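Home | Syllabus | Handouts | Lab Hours | Contact

Prerkombridge Hardware Basics, Handout 6
Inside a desktop tower

Today we open the case, and I love this part! A tower looks like one big thing until you lay it on its side with the panel off, and then it's a handful of parts you can learn by name in an afternoon.

Start with the motherboard. Find the processor socket (square, metal frame, small lever) and then the memory slots above and below it. Touch bare metal on the chassis before you handle any part. Hold memory and cards by the edges, and never touch the socket pins.

Every part that leaves the case gets its own spot on the tray. Drives stay in their blue carriers. Worth 20 points: sketch your board and label the socket, both banks of memory, the expansion slots and the power supply. Read the Sotelo packet, page 80, before you draw. It has a lovely bit on memory order. 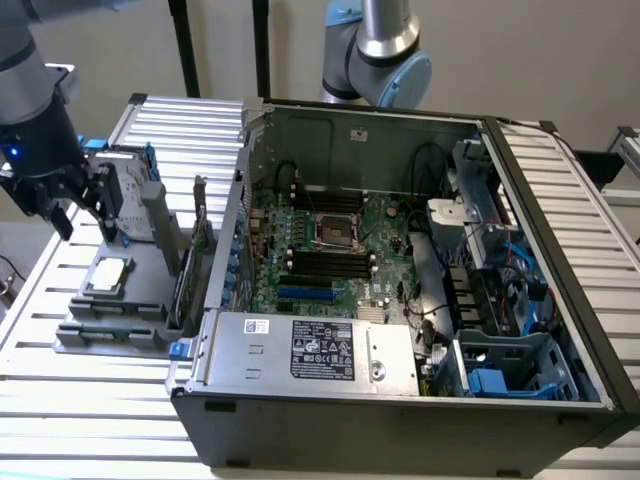
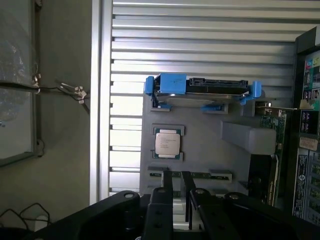
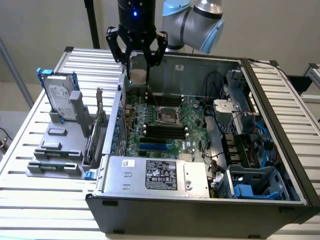
Fig. 6. First and second: the parts tray, with drive and processor. Third: the open tower, socket empty.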